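October, notebook entry, after lunch

Sitting down with this before the afternoon families arrive, because if I leave it until tonight I'll have lost half of it.

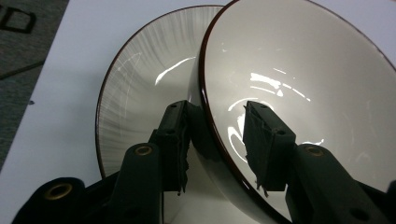

So, the listening sessions. We've now done 20 visits in the Flurna study, and I want to write up how the sorting of the recordings is going, plus a few things I'd change if we were starting over (we're not starting over, Mihret, don't panic!).

For anyone picking up this notebook who hasn't been in our meetings: we're interested in how toddlers between 18 and 30 months use pointing and other gestures right before they try a new word. The parents send us short home recordings and then come in for a visit, where we do the picture book, the puppet and the hiding game, always in that order. After that I go back through everything and mark each spot where the child gestures, each spot where the child says something word-like, and how far apart the two are. It's slow and I love it, though my neck doesn't.

**Where the clips stand**

We have 3181 clips in the folder as of this morning. That sounds like a mountain, but plenty of them are very short, and a good number are just a parent saying "is it on? I think it's on." I've coded the first 1000 all the way through. Mihret Kassa has been second-coding a share of those without looking at my marks, and we sat down yesterday with tea and compared.

We agree very nicely on pointing. We agree pretty well on reaching, once we settled that a reach has to have an open hand and the child has to look up at somebody at some point during it. Where we come apart is on what counts as a word. I'm the generous one. If a child says "buh" while looking at a ball, and said "buh" at the ball in the last clip too, I'm writing down a word. Mihret wants to hear it in two different settings before she'll give it to them. She makes a good case, and I went back over a batch last night using her rule and lost a fair number of my words, mostly animal noises. Is "moo" a word? I've gone back and forth on this so many times that I've started writing the date of my latest opinion next to it.

What we settled on for now:

- Animal sounds get their own column. They aren't words and they aren't babble, and we'll decide later how to count them (I'd like to run it both ways).
- A word-like sound needs to turn up twice, in two clips, with the same object or person. Same session is fine.
- "Mama" and "dada" only count when there's a look or a gesture to go with them. Too many of the little ones say "dadadada" to the ceiling.
- If we can't agree after listening three times, mark it U and move on. I mean this one for myself. I spent most of an hour on a single "uh" last week.

**The two-language families**

6 of the families speak more than one language at home, and I set up the coding sheet badly for them. I had one column for the word and one for what it means, which falls down the minute a child says something that could be either language. One little boy has a word that sounds like "da," and it might be "that," or his grandmother's word for "give," or both at once depending on who's holding the cracker. His mother laughed when I asked and told me she'd been wondering for weeks.

New sheet has a column for who the child was talking to and a column for what language that person mostly uses with them. It means recoding those families from the beginning. I've done two and it's going faster than I feared, partly from knowing the kids so well by now. I caught myself saying good morning to one of them through my headphones.

I'd also like us to ask better questions at the start. Our form says "What languages are spoken at home?" and people write "English, some other," and then at the visit you find out the grandmother is with the child every weekday and never uses English at all. Better to ask who spends the mornings with the child, who does bath time, who puts them to bed, and what each of those people speaks. Draft is in the shared folder, please scribble on it.

**Small things from the visits**

The puppet is too exciting. Several children wouldn't go on to the hiding game and just wanted the puppet back, and one cried for him in the hallway. We've kept the order the same for every family so I don't want to swap it now, but for the next round I'd put him last.

Ileso, the software we use for marking the clips, still drops the last note if you close the window too quickly. Save, then wait a second, then close. I lost a whole clip's worth that way and said a word that definitely met the two-settings rule.

Parents talk more when I'm busy with something. If I'm sorting the cards they chat to their child the way they do in the recordings, and if I look up and smile they go all formal. So I've been sorting a lot of cards.

**Next**

Finish the other four two-language families. Send Mihret a fresh batch with the new rules, mixed so she can't guess which ones I was unsure of. Email the families who haven't sent their second recording (gently, everybody has a toddler). Find out whether the Tesfamariam room is free for the longer visits, as ours gets stuffy with two adults, a stroller and a child who has taken off both shoes. And ask at Desis if their picture books come in a board version, because ours has lost a corner to somebody's teeth and the duck page is going next.

First family's due at 2:30. Must put fresh batteries in the recorder.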